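Water beads leave spots on shiny black desk top, what am I doing wrong?
Home > Cleaning and Care > Surfaces
Thursday, October 10, 2024

Gerasimos Raptis
I put a glossy black board on my work table in September because the old top was stained. It looks good when clean, but any water that gets on it dries into pale rings. I wipe it with a paper towel and get smears on top of the rings. Our tap water is hard, 228 on the test strip the water company mailed out. I don't know what the board is made of, the sticker only said Kassa and a size. I've tried dish soap and a glass cleaner. Vinegar is the next thing on my list, but I don't want to ruin the finish. 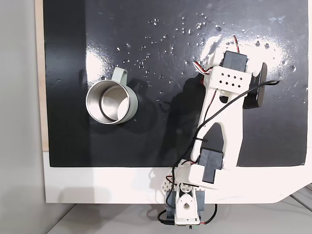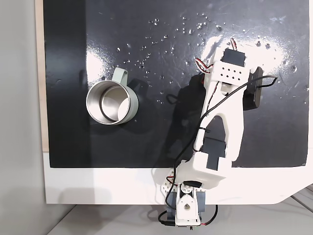
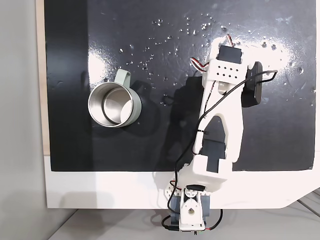
You can see the drops and the glare in all three. Any help is appreciated.

Marisol Alvarado
Hard water is your trouble. The rings are minerals that stay behind when the drop dries, so get the drops up before that happens. Use a dry microfiber cloth and lay it flat on the water first, then lift. Paper towels can scratch a high gloss finish, so I would stop using those.

For rings that are already there, mix one part white vinegar with 2 parts distilled water. Try it in a corner for a minute and rinse with plain distilled water. If the corner looks the same as the rest the next day, do the whole thing. Do not use vinegar if it turns out to be stone. Dry with a second cloth. We have a black counter from Mikside and a gallon of distilled water lasts us months.

Drekia68
get a matte one. i had glossy for 18 months and sold it

Gerasimos Raptis
Thanks Marisol. I did a corner last night and it looks fine this morning, the ring there is gone. Is there any point in putting car wax on it after?

Marisol Alvarado
I wouldn't until you find out what it's made of. Wax can haze on some plastics and then you have to get that off too. If you do try it, same corner first and a very thin coat. Mugs will mark it either way, so a coaster is cheaper.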